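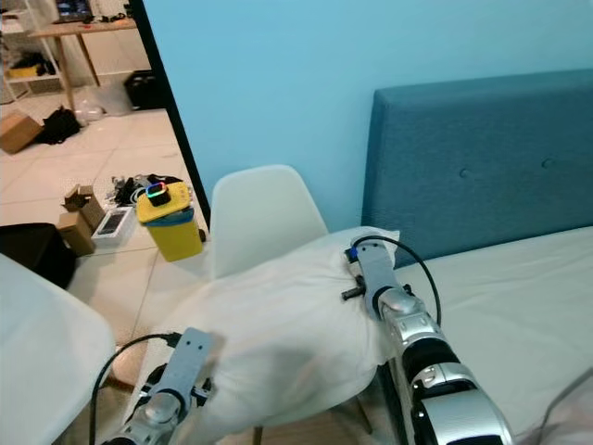

A white pillow between the chair and the bed in one of the furnished rooms at the Fallix building.

Fallix rooms get beds and linens ahead of May move-in

The former Fallix office building on Vukton Road is close to taking its first tenants. Beds have been delivered to the first 20 rooms, and the work this week has moved on to sheets, pillows and the last of the unpacking.

The building will hold 141 furnished rooms when all of its floors are open. The first group is on the second floor, at the end nearest the bus stop, and tenants with signed leases can pick up keys in May. The rest will open floor by floor through the fall.

Cumum Housing, the nonprofit that bought the building two years ago, rents the rooms by the month to people who are starting jobs in town or are between apartments. Each room comes with a bed, a chair, a lamp and a set of bedding. Tenants share a kitchen and a laundry room on each floor.

Upholstered headboards were picked over plain metal frames after Cumum asked people on its waiting list what they wanted in a small room. Many said they would be sitting up in bed to read or eat, and wanted something soft to lean on. The one in the room shown is teal blue with round buttons, against a light blue wall. The chairs are white with a curved shell back, light enough to carry down the hall when a neighbor has company.

The beds came from Sfakianakis Furniture, the family store on Depot Street, which gave Cumum a discount on the full order and is storing the remaining frames in its warehouse until the upper floors are painted. The store is also taking back its delivery cartons for recycling.

Bedding has taken longer to sort out. Cumum ordered white sheets and pillows for every room so that any set will fit any bed, and a spare set can go on while the first is in the wash. A first shipment of pillows arrived in the wrong size and had to go back. The replacements came last week, and beds are being made up one room at a time, starting from the stairwell.

The order of work is the same in each room. The mattress goes on and gets its fitted sheet. Pillows are taken out of their packaging and left to fill out before the cases go on. Blankets are held back until the day before a tenant arrives, to keep dust off them while work goes on in the hallway.

Boxes are still a common sight on the floors, and so are cables. Internet service was connected at the start of the month, and equipment for the shared areas is being set up as it comes in. Cumum said the hallways and common rooms will be cleared before the fire department makes its final visit.

That visit is the last step before the city issues an occupancy permit for the second floor. The building department has already signed off on the wiring and plumbing. An earlier inspection in the winter turned up a problem with two stairwell doors that did not close fully - both have been replaced.

Rents have not changed from the figures Cumum gave the city council last year. Utilities and internet are included, and there is no charge for the furniture. Tenants who have their own bed can ask to have the one in the room removed, but they need to do so 10 days before moving in.

Cumum is collecting household goods for the shared kitchens until the doors open. Pots, dish racks and sets of plates are the most needed. Used pillows and mattresses cannot be accepted. Drop-off is at the side entrance on Vukton Road, weekday mornings only. Cash gifts can be made at the office, and a local credit union has said it will match the first $1000.

An open house for neighbors is planned for May, before the first tenants move in. Two rooms and a kitchen will be open to look at. The date will be posted at the front door and at the library.

Posted April 27, 2026

Comments (5)

depotstreetmom
Glad to see this finally happening. That building sat dark for so long. Will there be parking for tenants or are they going to be using our street?

rk_54
The back lot goes with the building. It was in the council packet last year, there's a site plan with the spaces marked.

Second Shift
I was on the waiting list and answered that survey about the furniture. I asked for a headboard! My last place had a bare metal frame and the pillow fell down the gap every single night.

old fallix hand
Worked on the second floor there for years, accounts payable. Strange to think of somebody sleeping where the copier was. I hope they fixed the heat on the north side - we used to wear coats in January.

plainjane
Do they take silverware? I have a whole drawer of it, no two forks alike, but all good. Can't do mornings though, so an evening drop-off would help.

Contact the newsroom | Send a correction | Copyright 2026, all rights reserved | Back to top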